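Folding on the floor again

I have a perfectly good bed, and a dining table that seats four, and still every load of laundry in this house ends up on the floor. I blame my grandmother. She used to spread a cloth over the tiles after lunch, sit down with her legs out to one side, and work through the whole pile while the radio went on and on about the price of onions. If you sat near her you were handed socks. I didn't mind the socks (I minded the radio a little).

So when we moved to Powell in March and the boxes were still stacked up in the hall, the very first thing I went digging for was the flowered cloth. It's loud, I know. Roses as big as saucers, peach flowers in between, green leaves everywhere. My husband says it gives him a headache before coffee. But plain clothes look so nice on it, and I can find a sleeve against all that red without putting my glasses on, and that counts for a lot at 8 in the evening! 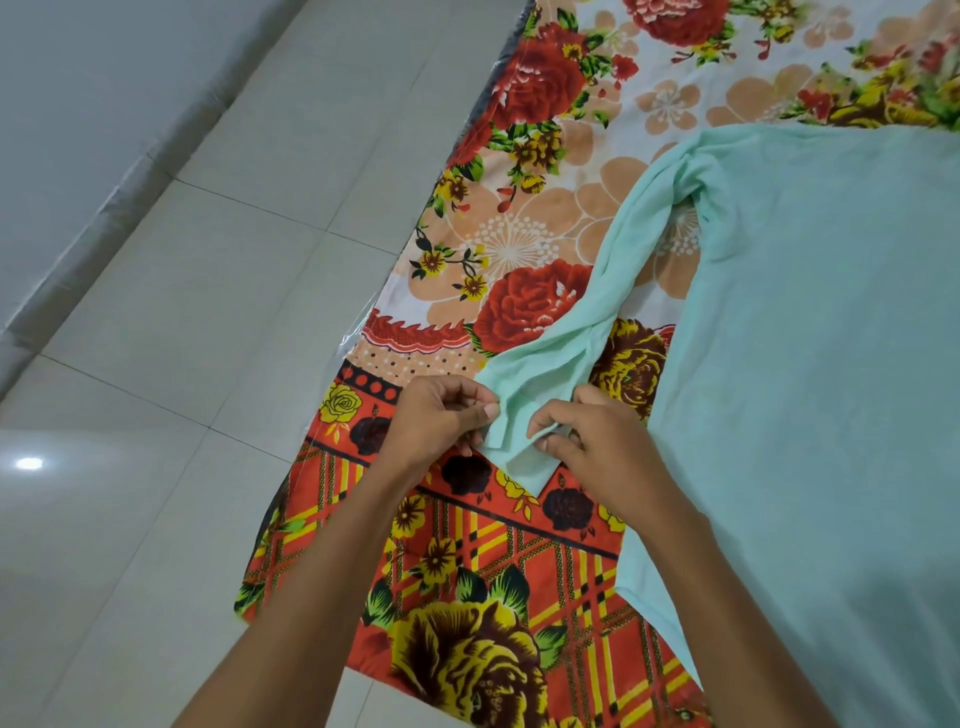 Start with the body and leave the sleeves for last, is what Ayodele Etim wrote to me after my last laundry post, adding that anyone who fusses with the cuffs first will only have to do them over once the shirt gets turned. I've thought about it more than I probably should have. My grandmother always did the cuffs first. She'd pinch the end between her fingers, pull it straight, and lay it down before she'd even look at the rest, and her piles were flat as a book.

I tried it Ayodele's way for two loads. The T-shirts came out better, I'll admit that, and the long sleeves came out about the same, only I felt bossed around the whole time. So for now it's cuffs first for anything with a long sleeve, and everything else can go by Ayodele's rules.

The sheets are still in the basket. I'll get to them after supper.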